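Desk swap at Clunalby: the long desk gets its turn
Mon 25 May

If you've been up to the first floor lately you'll know that we are deep into the desk swap, and I'm enjoying it far more than anyone should enjoy moving pens about. For those who missed the last newsletter: each week we pick a desk, everybody who uses it agrees what lives on it, and everything else finds a home or goes on the giveaway shelf by the stairs. So far we've done the post table, the round table in the window and the little corner desk that had somehow become a museum of phone chargers.

Now we've reached the big one. The long white desk is the favourite seat in the building, and I completely understand why. You can spread out on it! You can have a drawing, a notebook, a tablet and your lunch all going at once and still have room for your elbows. The trouble is that a desk that size never looks full, so things get put down on it and stay there for months.

Hae-won Heo, who has sat at it since October, very kindly agreed to keep a list for us of what she reached for over a week and what she only moved out of the way. Her list is pinned up by the kettle and it's a great read. Top of the "reached for" column, by a mile, is the tablet. She checks the room bookings on it, other people sketch on it, and it gets handed along the desk all day long. Top of the "moved out of the way" column is a stapler with no staples in it, closely followed by a box of envelopes from the Zenorora days (some of you will remember Zenorora, and some of you will remember the envelopes).

What struck me on reading it was how much the two ends of the desk differ. The right half mostly looks after itself, as people sit down there to do one thing and then get up again. The left half is where stuff gathers. It's nearest the door, so it catches everything that comes in with us - keys, post, samples, somebody's gloves, a bag of satsumas.

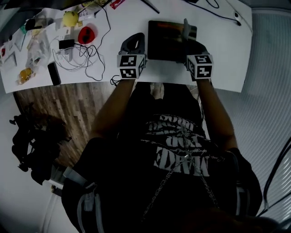
The long white desk, with the tablet gripped by a gloved hand and the yellow ball over on the cluttered left half.

I want to say a word for the yellow ball. It came up at the planning chat, and I was ready for a short discussion, but A-yeong Yeon spoke up for it with real feeling. She rolls it under her palm while she's on the phone and says her calls are better for it. Bo-ram Yeo then admitted to doing the same, and by the end of the chat it had been voted onto the "stays" list without a single hand against. It will have its own saucer so that it stops rolling into the post.

The tablet is getting a proper place too. At the moment it lies flat wherever the last person left it, usually with a sheet of paper over it, and then the whole room gets up to look for it. We've ordered a simple stand from Aksoy and it will go just right of the middle, where most people seem to put the tablet down anyway. Lift it off, use it wherever you like, put it back when you've finished. The charging lead will come up behind the stand and be clipped to the back of the desk, so please don't borrow it for your phone. (There is now a whole drawer of phone leads, sorted by type, with labels. It's a thing of beauty. Go and open it.)

For the left half, Seul-gi Myung has come up with a plan I love. There will be 2 shallow trays from the Tunura range, the same as the ones on the post table. The front tray is for anything in use that day. The back tray is for anything you aren't sure about. On Friday afternoon the back tray gets emptied, and whatever hasn't been claimed goes to the giveaway shelf, where it stays for 30 days before going to the charity shop. Small round things are welcome in either tray and are no longer to be left loose near the edge, please, as I've fished quite enough of them out from under the radiator.

A few bits for anyone coming along to help:

Bring a box if you've got one, the sturdier the better. Shoe boxes are ideal for stationery.

Take your own things home beforehand if you can. If you can't, put a sticky note on them with your name.

Use the white cloths for the desk top and the blue ones for the legs and the floor. The desk top marks easily and the blue cloths have been near the bicycle rack.

Pens get tested on scrap paper before they go back in the pot. On the round table we found 13 that had dried up completely, and I'd love to see whether the long desk can beat it.

We're starting at 5 o'clock on Thursday, once people have finished for the day, and there'll be tea and something to eat. Kusum Ahuja is making her lemon slices again, the ones that disappeared before half the room had taken their coats off last time, and she has promised a double batch.

After the long desk comes the shelf above the printer. If you have any idea what the grey folders up there are for, do let me know before we get to it, and if you'd like to put your own desk forward for a turn, add your name to the sheet by the kettle underneath Hae-won's list.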